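What the packing room loses when the hands change

I have worked at Gellach for eight years, first on returns and then in the packing room, where we make up mixed crates of groceries for small shops and holiday parks. Since December the company has been planning to put two-handed robots on part of that work. The supplier is Dabbas, and the software that runs the hands is called Kemomo. We have been shown the simulated trials in the canteen, and a lot of people have made up their minds on the strength of them.

I am not against it. Packing is hard on the wrists and harder on the back. A full shift on my line is 3000 items, and most of them are dull little cartons that have to go into a slatted crate without crushing what is already in there. If a machine can take hold of a box of pudding mix and leave the corners square, I won't miss doing it myself.

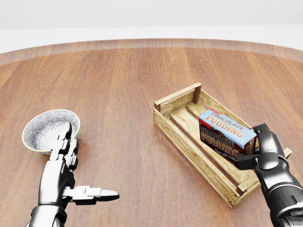
My trouble is with how the change is being counted. The plan talks about picks per hour and leaves it there. It treats packing as one movement done over and over, and anyone who has done the job knows there is a good deal in between. You notice that the crate has a split slat. You notice that a shop which always orders custard has ordered none, and you ring them before the van goes. Lina Salameh, on the bench next to mine, catches more wrong orders that way than the checking desk does, and there is no column for it on any sheet.

There are 71 of us in the building. We have been told there will be no redundancies for three years, and I believe that was said in good faith. But the jobs will not be the same jobs. Some people will be moved to watching screens and clearing faults. That is tiring in its own way, and it is lonelier. At the bench you talk all day with your hands busy. At a screen you are told not to talk, in case you miss something.

Then there is the pay. A packer on our grade gets a bonus for speed. Once the machine sets the speed, the bonus goes, and so far the only answer we have had is that it will be "looked at".

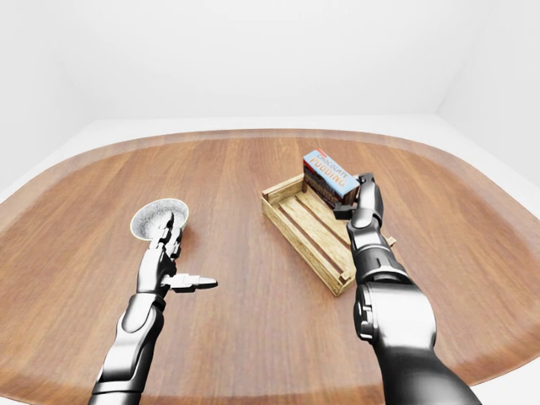 Page last updated: December

Shabnam Magsi, who speaks for us in the talks, has asked for the minders' grade to be settled before the first unit is switched on. I think she is right to hold out for it. At Grultel, where my sister works, the machines went in first and the grades were left for later, and people there spent a year doing a new job on the old rate.

I would ask for one more thing. Let the packers help decide which lines go over. We know which boxes are easy and which ones burst if you pinch them at the end. Give the machines the heavy lines and the boring ones, and keep the mixed crates for the benches until somebody can show us they will come out as well as they do now.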